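Sugawara housing evening – talk notes
January 31, 2019
Slot is 40 min incl questions. Keep moving.

OPENING
Thank Kumiko Iwasaki for the invite, she set up the room and got the projector going. Say name. Say I let houses, small ones, been doing it long enough to get most of it wrong once.
Topic: leaving a rental without a fight over the deposit. For tenants mostly, landlords can listen in.
Ask for hands – who has lost part of a deposit? Wait for it. Who knew what for? Usually fewer hands.

1. MOVE-IN DAY MATTERS MOST
Most deposit fights get settled on the first day, before the boxes are in.
Walk the place empty. Go slow. Write down every mark even if it feels petty.
Send the list by email the same day so it has a date on it. Keep a copy somewhere that isn't your phone.
Story: the Nenton flat. Tenant swore the stain on the stair carpet was there already. I beleived him. No list, so the agent didn't. Cost him 2 weeks rent. Pause here.

2. FLOORS
Biggest money item in my places after cleaning. Talk about wear vs damage.
Wear – dull path from door to kitchen, fading near glass. Landlord pays.
Damage – gouge from dragging the fridge, black ring from a plant pot. You pay.
Felt pads under chair legs. Cheap. Say it twice.
Rug by any door to the outside, grit gets walked in and acts like sandpaper.

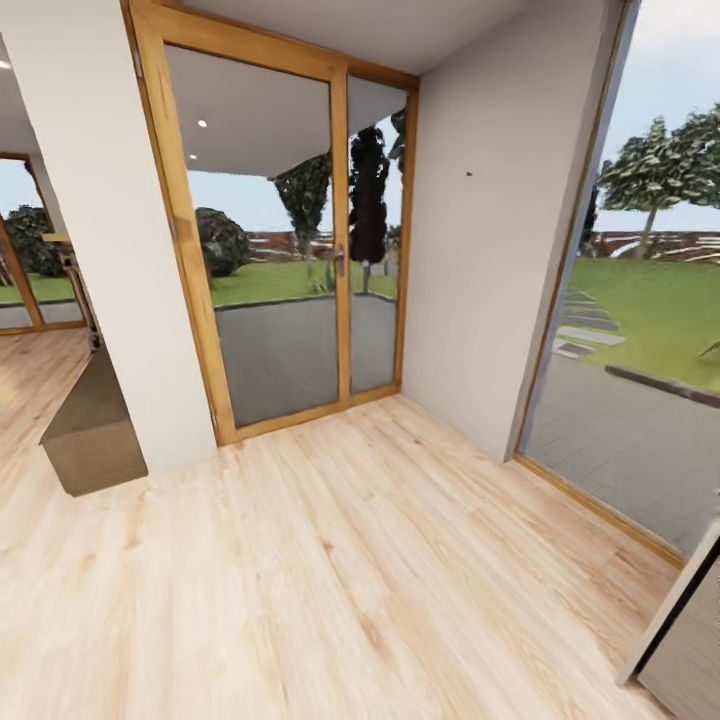 Wood floor running up to a glass patio door.

Ask the room: where would you look first? (Answer I want: the strip just inside the door.)
Rugs fade boards unevenly too, so move them now and then. Someone always asks about this, so get it in early.
Don't try to sand a scratch yourself. Did this at my own place in Bornano. One scratch became a pale patch as big as a tea tray. They can laugh.

3. WALLS
Everybody wants their own stuff up. Fine with me, read the lease first. Some say no nails, some say ask, some say nothing at all.
If it says nothing, ask anyway, in writing, and save the reply.
Existing nail or hook? Use it. Put it on the move-in list so it isn't billed to you later.
Sticky strips – ok for light things, pull them straight down and slowly. Ripped paint costs more than a nail hole.
Filling holes: small amount of filler, let it dry, light sand, then STOP. Don't paint unless you have the exact paint. White is not one color. Haruto Kudo painted over 4 little patches with a white that was nearly right, ended up paying for the whole wall. He said I could use his name.

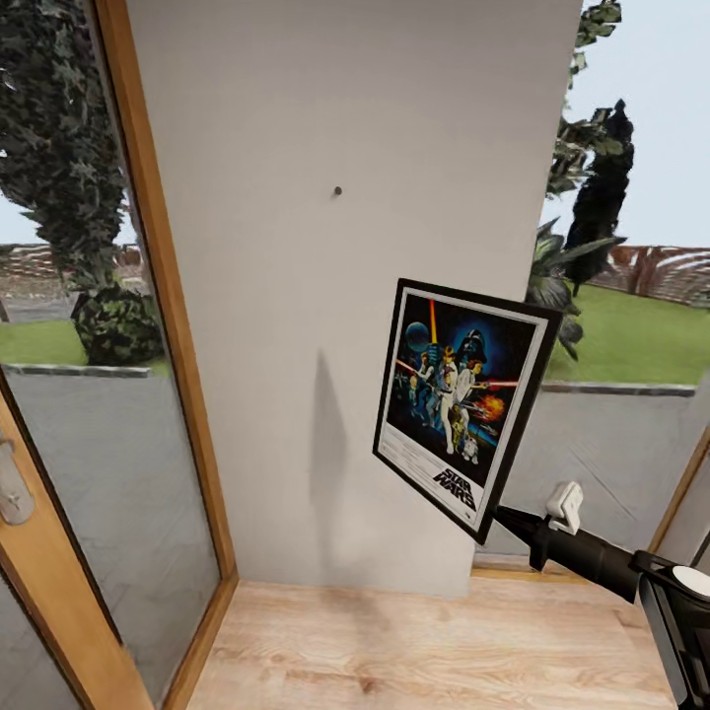
4. THE LAST MONTH
Ask for a walk-through before you leave, while there's still time to fix things. Most landlords say yes. Get it in writing if they say no.
Clean order: oven, bathroom, windows, floors last.
Read the meters, keep the readings.
Hand keys back to a person and get a reciept. Not through the mail slot.
July is the worst month to leave around here, cleaners all booked. Call early. Flusness is a bit easier if you can get someone to drive over.

5. IF THEY KEEP THE MONEY
Ask for an itemized list. Politely, by email.
Check it against your move-in list line by line.
Age of the thing matters. Old carpet isn't worth new carpet price – this is the bit people don't know, slow down.
Offer a middle number before going formal. 3 out of my last 4 disputes ended there, and I was the one holding the money.

If short on time drop the sanding story, keep Haruto.

QUESTIONS
Likely ones: pets, roommates who leave early, mold. On mold say report it the day you see it, then pass to Kumiko, she knows the local rules better than me.
Blank move-in lists are on the table by the coats. Take 2, one for a friend.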